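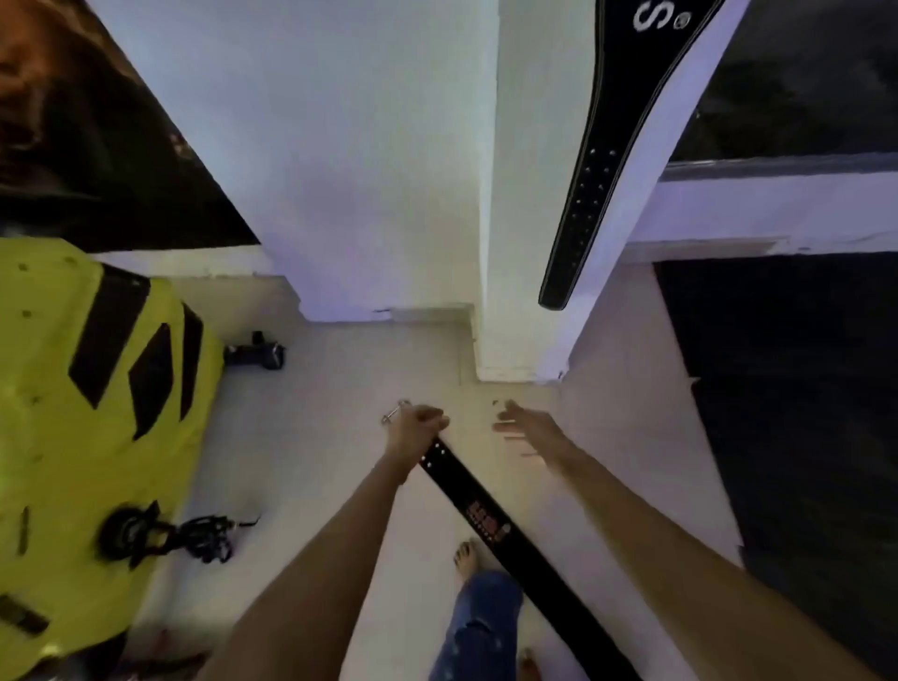 I almost skipped the Grornier open day. I'd had a long November, it was drizzling, and it's 29 miles to Estden on a road I don't love. But I'd told Olga I'd come, and she'd promised me both robots and cake, so off I went!

If you've read this blog for a while you know I'm a sucker for this stuff. I once stood in line for an hour to see a machine fold a towel (badly). Grornier is a small outfit that works on robots for tidying up shared places, like gyms and changing rooms and the back halls of schools, and once a year they let the rest of us wander through and ask silly questions. I asked a lot of them.

The chore they were showing off this year was putting away lifting belts. You know the ones, the stiff black things people strap around their middles before picking up something way too heavy. My own gym has a heap of them in the corner and I have never once seen anyone hang one up (me included, sorry). So I figured it would be a pretty dull demo. Pick up belt, put on hook, have cake.

Nope! I got to try it myself first, going slowly and paying attention to what my hands were up to, and it's a weird little job once you think about it. The belt flops. You grab one end and the other end swings off somewhere else. One hand has to find the buckle while the other keeps the strap from twisting, and then you need to get the whole thing onto a peg that's a lot smaller than you'd like it to be.
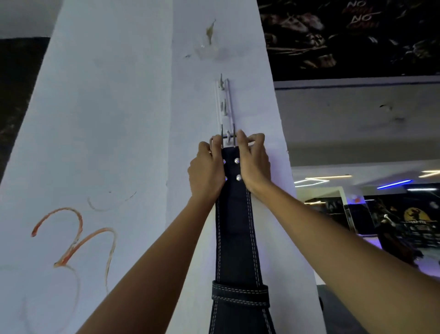
The buckle is where it gets fussy. You can't just aim for the general area of the wall and hope. It has to be up high enough and turned the right way, and you're pushing toward the rack while the rest of the belt is pulling down on you. Rodrigo Bragança, who was walking our group through it, told us people do most of this by feel and are hopeless at explaining it afterward. He asked me how I'd known the belt was on. I said "um, it felt on?" and he laughed and said that was pretty much the standard answer.

Then we all trooped back to the workshop to watch the robot have a go. They call it Skarklow, which sounds like a villain in a kids' movie, but it's a gentle sort of thing, slow and very serious. There was a board up with its score so far: 2,779 tries, 1,831 belts hung. I liked that they put the first number up there too. The first try I saw, it got the belt halfway up, stopped, thought about life for a bit, and put it back down. The second one went on and everybody clapped like it had played the piano.

What surprised me was how much trouble the different belts cause. A buckle belt has a nice hard piece of metal to go for. The softer kind with no buckle on the end you're holding needs a whole other grip, and Skarklow was visibly less happy with those. I asked whether they could just buy one kind of belt, and Rodrigo said sure, and then they'd have a robot for exactly one gym. 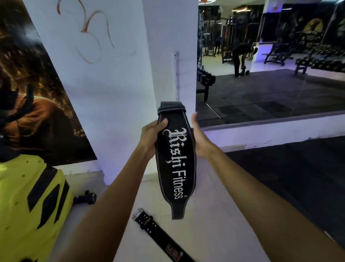
Cempaka Yeoh, in the comments on my last post, wanted to know why anyone would bother when a sign saying "hang up your belt" costs two dollars. Fair! I put that to Olga over the cake (lemon, excellent) and she said her gym has had the sign for years, and somebody hung a belt on it.

Anyway, I stayed until they started stacking chairs and drove home in the dark with a free tote bag. If they do it again next year I'd go a bit earlier, as the line for trying things yourself got long after lunch, and bring a snack for the drive. I'm going back to my own gym tomorrow morning and I'm going to hang up at least one belt.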